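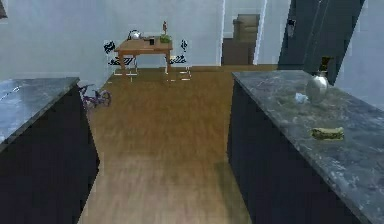

Farnberg Branuvik review: a compact analog delay with a loop worth using

The Branuvik is Farnberg's first analog delay in a small enclosure, and it comes after two larger units that most players found too wide for a crowded board. It has a single bucket-brigade delay line, tap tempo, an effects loop that sits inside the repeat path, and a buffered or true bypass switch under the bottom plate. I ran it for a month with two guitars, a short-scale bass and a monophonic synth, mostly into a 15-watt tube combo and sometimes straight into an audio interface.

Short version: the delay sounds good, the loop is the reason to buy it, and the tap switch needs work.

Controls and layout

There are four knobs on the face. Time and Repeats are full size. Mix and Tone are the small kind with a rubber cap, and they sit between the two footswitches, where a wide shoe will catch them. I moved Mix by accident twice at rehearsal. A strip of tape across the cap fixes this, though it shouldn't be needed on a pedal at this price.

All jacks are on the top edge: input, output, a TRS jack for the loop, and power. You need an insert cable for the loop, and none is included. The power jack is standard center-negative 9 volts. Farnberg says it will accept 12 volts for more headroom, and it does, with a small but measurable gain in clean level before the repeats start to clip. At 9 volts I measured a draw of 104 mA with the LEDs on, which is high for an analog delay and rules out the weakest outlets on older supplies. There is no battery option.

The enclosure is folded steel with a powder coat. Screws are Phillips, four of them, and the bottom plate lined up again cleanly every time I opened it. The knob shafts are metal. The pots are mounted to the board and also fastened to the case with nuts, so side loads don't go straight into the solder joints.

Delay range

With Time all the way down I got 27 milliseconds, short enough for doubling and a slightly metallic slap. All the way up I got 952. That top figure is long for this type of circuit, and you can hear what it costs. Past the two o'clock position the clock speed drops low enough that repeats lose most of their pick attack, and a faint whine comes in under the decay. The whine sits low in level. With a clean tone and single notes I could hear it in a quiet room, and in a band mix I couldn't.

From nine o'clock to one o'clock the Branuvik is at its best. Repeats are dark but still have a clear front edge, and each one drops a little more top end than the last. The Tone control is a low-pass filter placed after the delay line and outside the feedback path, so it shades all the repeats equally. I would have liked it inside the path. Kyung-tae Son, who designed the circuit, writes in the manual that he tried it both ways and found that the inside position made self-oscillation hard to control at low settings. I have no way to check that, but the oscillation on the finished pedal is well behaved. It starts just before three o'clock on Repeats, builds slowly, and levels off before it gets painful.

Dry signal

The dry path is all analog and never passes through the delay line. With Mix at zero and the pedal engaged, level matched bypass within half a decibel across the range I tested. There is a slight roll-off above 10 kHz that I could see on a sweep and couldn't hear through a guitar speaker. Bass players have less luck. The input capacitor trims the low end by an amount you can hear on the bottom string when the pedal is on, dry signal included. It's a tolerable loss for occasional use. For an always-on slapback on bass I'd pick something else, or run it in a parallel loop.

The loop

This is the part that separates the Branuvik from the many other small analog delays. The send is taken from the output of the delay line, and the return feeds both the wet mix and the feedback path. Whatever you place there is applied once to the first repeat, twice to the second, and so on.

Results by effect type:

Phaser, slow rate: the most useful of the lot. Repeats drift away from each other and the tail gets wide without getting muddy. I left it this way for most of the month.

Overdrive, low gain: good for three or four repeats, then it takes over. You have to pull Repeats back to ten o'clock or lower, because any gain in the loop adds directly to the feedback level. A drive pedal with its volume set below unity works best.

Spring-style reverb: smears the repeats into a pad. Pretty at slow tempos. Noise builds up quickly if the reverb has a hiss of its own.

Pitch shifter, up a fifth: each repeat climbs again. Fun for a minute.

Volume pedal: a plain and very practical choice. You can swell the repeats in, or kill them without stopping the dry sound.

Send level is a bit hot. One older chorus pedal distorted on its input until I backed off my guitar. An internal trimmer marked SND is meant to deal with this, and a quarter turn counterclockwise did the job. The manual gives one line to that trimmer and doesn't state the factory position, so mark it with a pen before you turn it.

Tap tempo

The tap function takes the average of your last three presses. It's accurate once it has them. The trouble is the switch itself, a latching type with a firm click and a long travel, and at fast tempos it's easy to miss a press. Above 150 beats per minute I got a wrong reading about one time in five. A soft-touch switch would solve this. The bypass switch is soft-touch, so the part was clearly at hand.

Turning the Time knob cancels the tapped tempo at once, with a jump in pitch as the clock catches up. There are three divisions (quarter, dotted eighth, triplet), chosen by holding the tap switch for two seconds. The LED changes color to show the division: green, amber, red. Under stage lighting the amber and red look nearly the same. Ha-neul Na, who plays guitar in the trio I rehearse with, gave up on the colors after one set and now just listens for it.

Noise

With single coils and Mix at noon, the noise floor rises when you engage the pedal, as it does with every delay of this type. The compander does its work quietly. I heard some pumping on very soft volume swells, where the last bit of decay seems to fall off a step. Clock noise, apart from the whine described above, isn't a problem. I did get a steady tick from the tempo LED when the Branuvik shared a daisy chain with two drive pedals. On an isolated supply the tick went away completely.

Against the Holanda Mk II

The closest match I had on hand was the Zastinen Holanda Mk II, which costs slightly less. The Holanda has modulation built in, a shorter maximum delay and no loop. Its repeats are brighter and its low end is fuller, so it wins on bass. Its switches are also better. The Branuvik has less noise at matched settings, a more even oscillation, and far more range once something is plugged into the loop. Without anything in the loop I'd call them equal on guitar and buy on price.

Support

My unit is serial 2143 and shipped with firmware 1.1 on the tap controller. Earlier units can forget the chosen division when powered off. Latifa Fahmy at Farnberg's service desk confirmed by email that the controller chip is socketed and that owners can ask for a replacement by mail. Swapping it takes five minutes and a small flat screwdriver. The warranty stays valid if you do it yourself, and it also covers the trimmers, though not damage from a supply above 12 volts.

Specs

Type: analog delay, bucket-brigade
Controls: Time, Repeats, Mix, Tone, tap, bypass
Internal: send trimmer, bypass mode switch
Connections: mono in, mono out, TRS loop, 9 to 12 V DC
Battery: no
Included: manual, four adhesive feet

Rating

Sound: 8/10
Build: 8/10
Controls: 6/10
Loop: 9/10
Overall: 8/10

Pros: clear repeats through the middle of the range, useful loop, controlled oscillation, solid case

Cons: stiff tap switch, thin on bass, insert cable not included, Mix and Tone caps too close to the footswitches

Edited by Chae-won Um. The review unit was bought at retail.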